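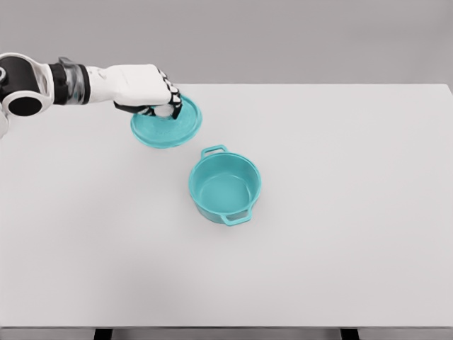 Main blanche, doigts noirs et blancs, au-dessus de la table grise.

Nouvelle · Vélo & longue distance
Par Nuanchan Luangrath, avril
Temps de lecture : 2 min

Dossard 467. Épinglé de travers, tant pis.

Départ de Cluvonard à 5 h, nuit noire, odeur de camphre et de café. Panya devant, déjà. Panya Duangkaew toujours devant, le dos rond, la loupiote rouge qui saute à chaque nid-de-poule. Je suis la loupiote. Quatre cents bornes à suivre une loupiote.

— Tu manges ?
— Je mange.

Je ne mange pas. J'ai une pâte de fruits collée dans la joue depuis le premier ravito, elle ne descend pas.

Le jour se lève dans la côte de Lorkordale. Brume, vaches, un tracteur qui nous double sans un geste. Petit plateau. Plus petit encore, il n'y en a plus. Les graviers crissent, la roue arrière chasse, je jure en silence pour garder du souffle. Au sommet Panya attend, un pied à terre, l'air de quelqu'un qui attend le bus.

— On a deux heures d'avance sur la coupure.
— Deux heures, c'est rien.
— C'est deux heures.

Descente. Les doigts gelés, impossible de sentir les freins. Je pense à ma mère, à la facture du garage, à rien. À Mulder, le contrôle est dans une salle des fêtes, tampon sur la carte, soupe au vermicelle, un type endormi sur trois chaises avec son casque sur la tête. Je voudrais être ce type.

— Assieds-toi pas, dit Panya.

Je m'assois. Cinq minutes. Vingt. Quand je me relève mes genoux ont quatre-vingts ans.

Après, je ne sais plus dans quel ordre. Le vent. La crevaison, la mienne, puis la sienne. La pluie sur la digue. Panya qui chante, faux, une chanson de mariage dont on ne connait que le refrain. La nuit encore, déja. Ma loupe de compteur qui se brouille, les chiffres qui nagent. Coupure à 23 h 59, arrivée place de l'église, je ne regarde plus que ça.

Dernier rond-point. Plus de loupiote devant. Je me retourne : elle est derrière, à cinquante mètres, elle zigzague.

23 h 51.

Je freine. Je pose le pied.

— Roule, crie Panya, mais roule, idiote !
— Mange, je crie.

Et j'attends, la pâte de fruits à la main.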